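In Defense of the Bed Pile

My aunt owned a folding table. It was bought for the purpose, it lived behind a door, and in all the years I knew her she folded every shirt on the bed. I have come to think she was right, and that the table was there mainly to hold the door open.

The experts disagree. A home organizer I read last April wanted 2,000 words of my attention to explain that clothes must be folded on a firm surface at hip height, then filed upright in a drawer like tax records. Her drawers were beautiful. I doubt anyone in that house has ever looked for a sock in a hurry.

A bed has what the firm surface lacks, namely room for everything you haven't decided about yet. Put a tile mat over the sheet, as sensible people in hot places do, and you even get your firmness. Point the fan at it and you have a workroom - one you can lie down in.
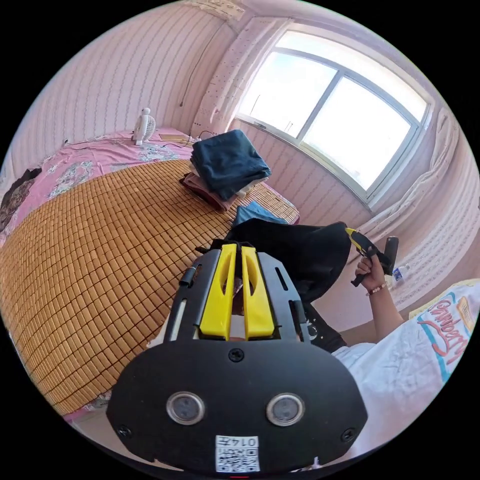
Navy on maroon, light blue nearby, fan at the far end.

Note that the stack follows no system. Dark colors sit with other dark colors by luck, or because that is how they came to hand. My friend Azlan Oei sorts his by owner, then by sleeve length, and finishes at midnight. I stack mine in order of arrival and am done before the tea is cold.

The usual complaint is that a pile on the bed never reaches the closet. Some nights mine doesn't. But a bed is the only table that insists on being cleared, and it insists every evening at the hour when I am least able to argue. The dining table has never managed that. Ours has been holding the same tablecloth, folded and waiting, for 55 days.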